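Hidayat, or how I ate too much rendang at 4 in the afternoon

Quick one because I have to be at work in an hour and if I don't write this now I never will. Some of you have been after me to go to Hidayat ever since I complained about the satay at the Cirden food hall. So I went. Twice. Second time was to check I hadn't just been starving the first time.

It's the Indonesian place on the corner past the Tilora building, where the mattress store was. Easy to miss. Green sign, small door, steamed up windows. Eight tables and a counter, and the counter is where you want to be, you can see into the kitchen and they hand you things. Everything is halal, certificate is up by the register. No alcohol, obviously. Get the iced avocado thing instead.

Went with Ridwan Latuheru, who grew up on this stuff and is impossible to please. He ordered for both of us without asking. Fine.

Beef rendang first. Dark, nearly dry, the way it's supposed to be — none of that soupy coconut gravy you get at the mall. Falls apart when you look at it. Lots of lemongrass, some heat at the back, a sweetness I couldn't place. Ridwan said toasted coconut. He then said his aunt's is better, which from him is a rave.

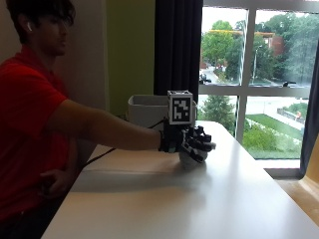 Is the rendang very spicy?
Medium, I'd say, and it builds slowly. The green sambal on the side is the one to watch, so ask for it in a seperate dish if you don't do well with chili.

Next the gado-gado. Look, it's vegetables and peanut sauce, I wasn't excited. But the sauce is ground there, you can hear them at it, still a bit chunky, plenty of lime. Boiled egg, tempeh, long beans with some snap left in them. Shrimp crackers on top that went soft fast so eat those first. I would get this again for lunch on its own.

Chicken satay was good. Not great. Nicely charred outside but a couple of the pieces were dry, and the same peanut sauce turned up again. By then I was peanut sauced out. Better than Cirden's, yes. Low bar.

Then soto ayam, and this is the one I keep thinking about. Yellow chicken broth, glass noodles, fried shallots, squeeze of lime. Came out boiling. I burned my tongue and kept going. If you have a cold this winter go straight there, order this, don't talk to anyone. Second visit I had it again plus a side of rice and that was dinner done.

Dessert we split, pandan pancakes rolled up with coconut and palm sugar. Very green. Two of them isn't enough for two people, order two plates.
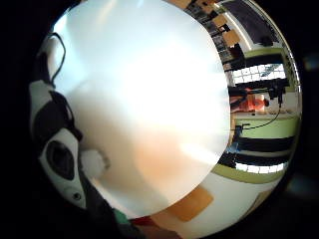
Words by Nele Reinholz
Filed under: Eating Out, Indonesian, Halal

OK the boring bits. The bill for two was $49 before tip, with drinks, and we took home a box of rice and the rest of the rendang. Rendang next morning, cold, out of the box, standing up. Even better.

Service is friendly but slow when it fills up. We got there at 4 and had the place nearly to ourselves, by 6 there was a line out the door. Second time I went at 7 like an idiot and waited. They don't take bookings for under six people. Parking is bad. There's the Lesard garage behind, or the 197 bus stops right across the street, take the bus.

Bathroom clean. Music a little loud. High chairs, I saw two. Card is fine but their machine was down on my second visit so bring some cash too.

They're adding a goat curry in December, on weekends only, and the woman at the register told me to come early for it because they will only make the one pot. I'm going. Ridwan is going. If you see us there please don't take the last bowl.

Still owe you the dumpling post, I know, I know. The notes are somewhere in my phone. Also whoever wrote in about the Yemeni bakery, what street is it on?? You left that part out and I drove up and down for ages.

Right, shoes, keys, gone.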